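3.2 Budgeting consumables – suture bench

Do this before you send the Polell order form. Prices in USD.

1. Count stitching hours per week, not robot hours.
2. Tissue pads – budget 235 a quarter. Price needles and thread on seperate lines.
3. Instruments are use-limited. Order needle drivers and graspers together.

Note: spare set ships from Vunetholm, allow 60 days.

Needle and thread work on the bench 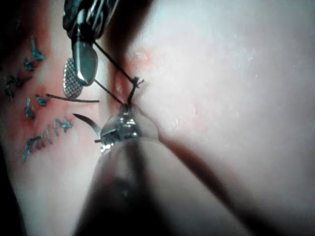
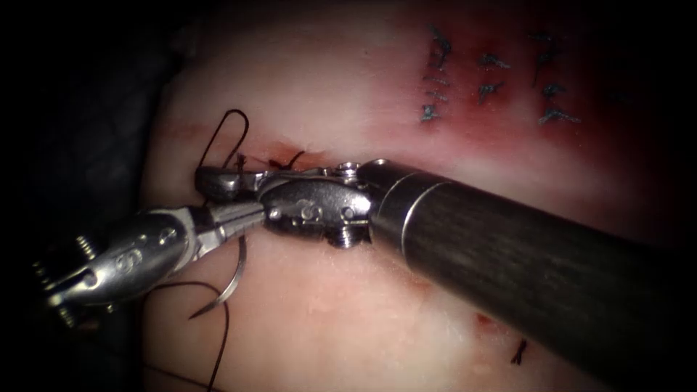

4. Add service cover, 2,464 per year. Quote goes to Sowmya Raju for sign off.

Caution: no returns on opened instrument packs.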